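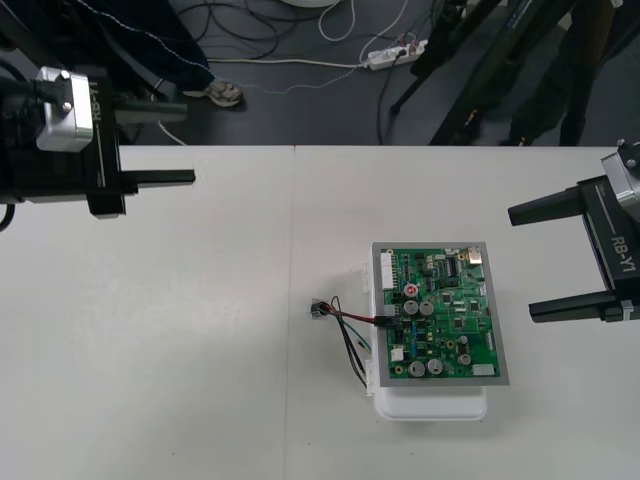 Thread on torque specs for small fasteners, prompted by the third stripped M3 hole I've had to drill out since December.

1/ A torque figure on a drawing is a proxy. What you want is clamp load, the force holding the two parts together. You can't read clamp load off a screwdriver, so we specify torque and hope the friction behaves.

2/ It mostly doesn't. The larger share of the torque you apply goes into friction under the head and in the threads. Only a small part stretches the screw. Change the friction a little and the clamp load moves a lot.

3/ Which means a drop of oil on the threads is a spec change. So is a different plating. So is a washer somebody added on Friday to take up slack.

4/ Kjell Hedlund asked why the purchasing sheet now says "zinc, dry" next to every screw. That's why. Sjöberg sent us a waxed batch under the same part number and we pulled threads out of 10 aluminum covers before anyone opened the second bag.
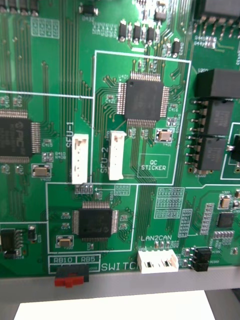
Bench Methods Group, Skolby
5/ Materials next. A steel screw in a steel nut is forgiving. A steel screw in aluminum is less so, and in plastic you are relying on creep being slow. Don't copy one torque value across all of them. I have seen it done on a released drawing.

6/ Engagement length: for steel into aluminum I want 2 screw diameters of full thread if the wall allows it. Count full threads only. The chamfer at the top of the hole and the lead-in on the screw don't carry load.

7/ If the wall doesn't allow it, use an insert. Inserts cost money and add a step, and Gunvor Hägglund will ask you about both. Ask her what a scrapped housing costs.

8/ Drivers. A clutch driver is set at one speed and used at another. Check it at the speed you run. We check ours every 30 working days, on the joint itself or on a test block with the same screw and same finish.

9/ Log the reading before you adjust anything. An adjusted driver with no "as found" value tells you nothing about the parts built last week.

10/ Sixten Grønli's question, paraphrased: can you re-torque a joint to check it? Sort of. Turning it further in the tightening direction gives you breakaway, and breakaway reads high because static friction is higher. Good for spotting a loose one. Bad for proving a correct one.

11/ Threadlocker is a lubricant until it cures. If you add it, redo the torque trial. Same for patch screws, in the other direction — the patch has its own prevailing torque and you have to add that on top.

12/ The trial for a new joint: tighten to failure, write down the failure torque and what failed. Repeat until the spread is clear. We ran 84 on the Sosevard cover, more than it needed, but Agnes Isaksson wanted each of the suppliers represented and she was right to.

13/ If the thread fails before the screw does, fix the joint design first. Lowering the torque hides it.

14/ Blank trial sheet is in the shared folder under Mesent, second tab. Send corrections to me or to Hadi Abu Hammour.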